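Tollow Community Repair and Reuse Program
Progress Report to the Munshi Fund, Second Reporting Period
Prepared by Gunhild Overgaard, Program Manager

Summary

This report covers the second period of the grant made by the Munshi Fund to the Tollow Community Repair and Reuse Program. It describes work completed since the first report, spending against the approved budget, changes in staffing, and the matters on which the program requests guidance before the third period begins.

The program remains on schedule in three of its four work areas. The household goods exchange and the repair sessions have both passed their targets for the period. The school kitchen component has met its target. The delivery service for residents who cannot travel to the site is behind schedule, and the reasons are given in the section on delivery below.

Household Goods Exchange

The exchange accepts used tableware, cookware, small furniture and linens from residents and passes them on at no charge. In this period it received 1323 items that met the acceptance standard. The target stated in the grant agreement was lower than this, and the program proposes to keep the original target for the third period. Donations in the winter months are expected to fall.

Sorting is carried out at the Jemby Street site under the direction of Nimal Karunaratne, who joined the program at the start of the period. Mr. Karunaratne has rewritten the acceptance standard so that it fits on a single sheet. The earlier version ran to several pages and was applied differently from one shift to the next. Items with loose handles, worn nonstick coating or missing lids are now sent to the repair bench before any decision is made on them. Chipped ceramics are declined at the counter.

Linens continue to be a difficulty. The site has one washing machine, and donated linens must be laundered before they are shelved. A backlog formed in the fourth week and was cleared only after the program paid for commercial laundering. That cost appears under Operating Expenses and was not foreseen in the budget. The program has asked the landlord for permission to install a second machine and awaits a reply. 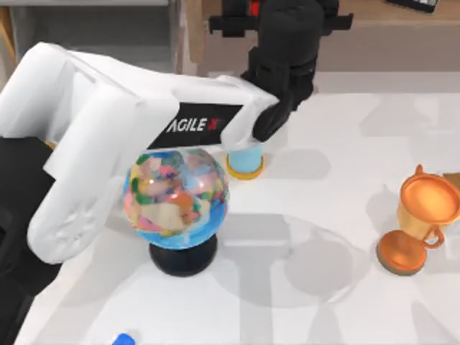 Tableware is the largest category by number and the one residents ask for most often. Families moving into a first apartment usually request complete place settings, and the exchange has seldom been able to supply them from matched donations. Small cups, of the kind that stands on the white tabletop, arrive in good supply, while dinner plates and soup bowls are short in most weeks. Mr. Karunaratne has begun packing mixed sets by size and has asked donors, through a notice at the counter, to bring plates and bowls where they can. Requests for complete settings that could not be filled are now recorded in the day book, so that the next report can state the shortfall with more accuracy.

Repair Sessions

Repair sessions are held every Sunday afternoon in the main hall at Jemby Street. Residents bring household items and work alongside an experienced repairer. The program held 21 sessions in the period, in line with the work plan. Of the items brought to the sessions, 227 were repaired and returned to their owners on the same day. Others were taken away for parts to be ordered, and a small share could not be repaired.

Lamps, kettles and sewing machines account for most of the work. Themba Ntuli, who leads the sessions, reports that attendance is strongest in the first hour and that residents who come later often wait without being seen. From the start of the third period, the sessions will use timed tickets handed out at the door. Residents whose tickets are not reached will have first place the following week.

All portable electrical items are now tested before they leave the building. The tester was bought secondhand from Tiso, a local equipment supplier, and was calibrated before use. Two members of the repair team have completed the required safety course, and a third is enrolled. The program's insurer has reviewed the testing procedure and has asked for one change to the record sheet, which has been made.

Mr. Ntuli has also asked that the program consider a separate session for clothing repair. Interest is clear from the comment cards, but the hall is not free at any other time on the weekend. A weekday evening may be possible if the current tenant of the upper room does not renew.

School Kitchen Component

The school kitchen component lends catering equipment to schools and parent groups for events, in place of disposable plates and cutlery. Sumaiya Jayasinghe manages bookings and has visited each participating school to explain the terms of the loan.

Equipment was lent for school fairs, two staff training days and a regional sports meeting. Most loans were returned complete and on time. One set of serving dishes came back with several pieces missing, and the school concerned has agreed to replace them. Following this, Ms. Jayasinghe introduced a packing list that is signed at collection and again at return. Schools have accepted the list without complaint, and checking in a returned loan now takes much less time than it did.

Schools have asked whether the program could supply dishwashing as well as equipment. Several have kitchens that are closed outside lunch hours and no other place to wash a large load. The program does not have the staff or the drainage to offer this at Jemby Street. Ms. Jayasinghe is in discussion with a church hall nearby that has a commercial dishwasher and may be willing to make it available on event days. Any charge for its use would be passed on to the borrower at cost.

Delivery Service

The delivery service is intended for older residents and residents with disabilities who wish to use the exchange but cannot travel to it. The work plan called for the service to begin in the first month of the period. It began in the final month.

The delay had two causes. The van offered to the program by a partner organization failed its inspection, and the partner decided to withdraw it. A replacement was found through a short-term lease, but insurance for more than one driver took longer to arrange than expected. Both matters are now settled. Deliveries run on one day each week, and the waiting list has begun to shorten.

Early feedback suggests that residents would like to choose items before delivery. At present they describe what they need by telephone and staff choose on their behalf. Yuk-lan Tu, who answers the telephone line, has prepared a short set of questions covering size, color preference, weight and any difficulty with grip or lifting. The weight question has proved especially useful for cookware, as several residents had been sent pans too heavy for them to use. Ms. Tu will review the questions with the delivery driver in June.

Staffing

The program currently employs four part-time members of staff in addition to the program manager. The post of site assistant remains vacant. It was advertised once in the period, and the candidate selected accepted another position before starting. The post will be advertised again with revised hours, as applicants at the first round said that split shifts were hard to combine with public transit.

Staff supervision meetings have been held monthly as required by the grant agreement. Notes are held at the program office and may be inspected on request.

Finance

Spending for the period was within the approved total. Savings on the vacant post offset the commercial laundering and the higher cost of the van lease. The program requests permission to move $2000 from the salaries line to the transportation line for the third period. This would cover the remaining months of the lease without any increase in the overall grant. A revised budget sheet is attached to this report.

Matters for Decision

The program asks the Munshi Fund to consider the transfer described above and to confirm its decision in writing before the third period begins. It also asks whether the delivery target may be measured from the date on which the service opened. If the Fund prefers to keep the original date, the program expects to fall short of that target and will report the gap in full.

Plans for the Third Period

The main tasks are to bring the delivery service up to two days each week, fill the site assistant post, and reach an agreement on dishwashing for school loans. The acceptance standard will be reviewed once more after staff have used it through a busy season. Storage at Jemby Street is close to its limit, and Mr. Karunaratne has measured the rear corridor for additional shelving. Quotes have been requested from two suppliers and will be forwarded to the Fund when they are received.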